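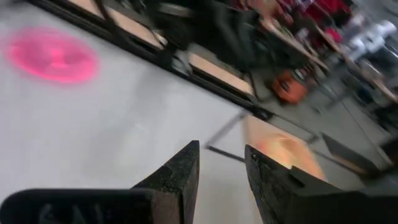
26 janvier 2025

J'ai enfin fini de débarrasser la table blanche. Elle servait de dépôt depuis le mois d'août : courrier, chutes de tissu, vis dans des pots de yaourt, un grille-pain en attente de réparation. Tout a trouvé une place ailleurs ou est parti à la déchetterie. Il m'a fallu deux soirées, dont une entière pour les papiers.

Le plateau est un plateau lisse, acheté d'occasion à un atelier de Plornedo qui fermait. Je l'ai payé 10 euros, transport compris, parce que le vendeur passait de toute façon par ici. Au début je trouvais le blanc trop salissant. Je m'y suis fait. On voit tout de suite ce qui tombe dessus, une vis, une miette, une goutte de colle, et pour le petit bricolage c'est pratique.

Pour le nettoyage, j'ai essayé trois choses. Le produit à vitres laisse des traces dès qu'il y a de la lumière rasante. Le savon noir marche bien mais il faut rincer deux fois. Finalement je suis resté à l'eau tiède avec une goutte de liquide vaisselle, un chiffon microfibre, puis un deuxième chiffon pour sécher. Les marques de feutre sont parties à l'alcool ménager. Il reste un cerne de tasse que je suis seul à remarquer, je n'y touche plus.

Ensuite il y a eu la question de l'éclairage. J'avais une lampe Kalniņš à pince, 800 lumens, correcte pour lire, trop dure pour travailler sur une surface claire. Au bout d'une heure j'avais mal aux yeux. Je l'ai tournée vers le mur et c'est déjà mieux. Ce que je n'avais pas prévu, c'est à quel point un plateau blanc prend les couleurs. Une tache de lumière rose-rouge, floue, presque ovale vue de biais, et plus près une autre qui tire sur l'orange et le jaune : quand la table était couverte de bazar je n'y faisais pas attention. Maintenant je ne vois que ça. Pour trier des fils ou choisir une peinture, c'est gênant, un beige devient saumon sans prévenir. Pour le reste, je trouve ça plutôt joli et je n'ai pas cherché à m'en débarrasser.

J'ai regardé les prix d'un sous-main gris mat pour couper les reflets. Chez Grorkalow, ils en font un assez grand, mais il coûte plus cher que la table. J'ai pris à la place une feuille de carton gris chez le marchand de couleurs, que je sors quand j'ai besoin de comparer des teintes et que je range debout contre le mur le reste du temps.

Côté rangement, la règle est simple : rien ne dort sur le plateau. Les outils vont dans la caisse Alport sous la fenêtre, la colle et les rubans dans le tiroir du haut, et ce qui est en cours va dans un bac que je peux déplacer d'une seule main. Cela fait 7 jours que je m'y tiens. La dernière fois j'avais laissé un tournevis « pour le lendemain » et la pile s'était reformée en moins d'une semaine.

Il me reste à revoir les fixations. J'ai resserré tout ce que je pouvais atteindre sans retourner la table, mais elle bouge encore un peu quand on s'appuie fort dans un angle. Je pense que le sol y est pour quelque chose, la pièce n'est pas d'aplomb. Une cale en liège sous un pied devrait suffire. J'en ai coupé une ce matin, trop épaisse, il faut que je la ponce.

Prochain chantier, l'étagère du couloir, avec la boîte de 1000 rondelles que j'avais commandée par erreur et que je n'ai toujours pas triée. Si quelqu'un a une bonne méthode pour les petites pièces, je prends, les commentaires sont ouverts.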